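**Vorby puts household robot claims to the test, and asks buyers to wait**

USTDALE – Vorby, the independent home-appliance reviewer, will not be recommending any household chore robot this year. The decision follows a February review of Varkix, a two-armed system promoted to families as help with dusting, tidying and wiping down.

Vorby set nine ordinary chores in simulation, where the floor is always level and the cat never walks through. Varkix finished five. Clearing the top of a sideboard without disturbing the lamp was among the jobs it could not manage reliably, and it's a job most people do while talking on the phone.

"We were told the hard part was over," said Haf Beddoe of Vorby. "Then we asked it to dust around a lamp. If a maker wants people to pay for this, it should be able to show the whole chore, start to finish, at normal speed, with no cuts."
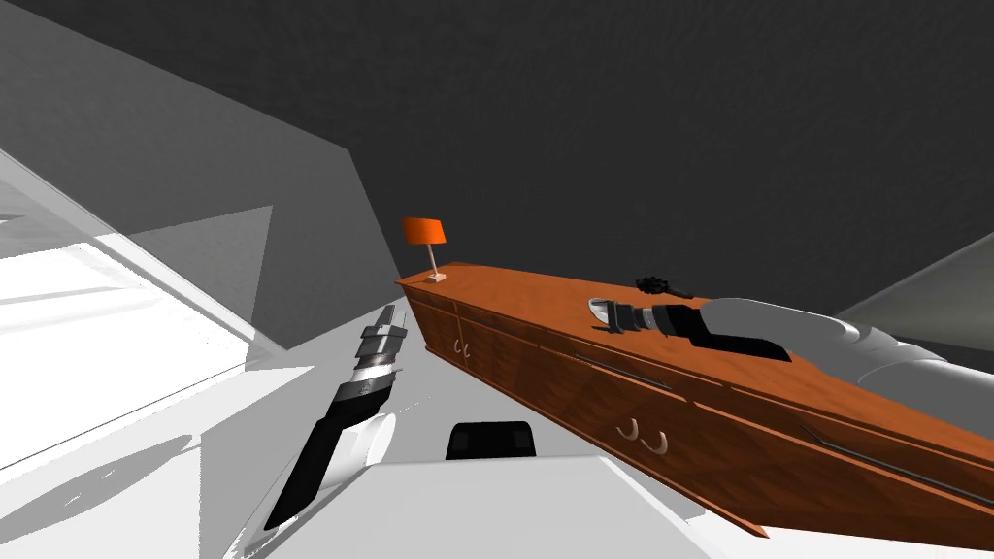

Jayasinghe takes a kinder view, arguing that early dishwashers were also slow and fussy, and that a machine which manages half the chores on a list is still worth having for someone who can't bend or reach.

Vorby accepts the point about need. It has more trouble with the arithmetic. Even on the chores Varkix completed, the review allowed some five attempts each, and a resident would have had to stay nearby to reset things between tries. A person who has to supervise the dusting hasn't been spared much of it.

Shop-floor work came out a little better. Moving identical boxes from one marked spot to another went well enough. Restocking a mixed shelf did not, and Vorby found three cases where the label on the demonstration promised more than the task involved.

Vorby is asking makers to publish failed attempts along with the good ones, and to say plainly when a demonstration is simulated. The full review, with the chore list and scoring notes, is available on request from the Vorby office in Ustdale. Calls are answered from 9 a.m. on Tuesday.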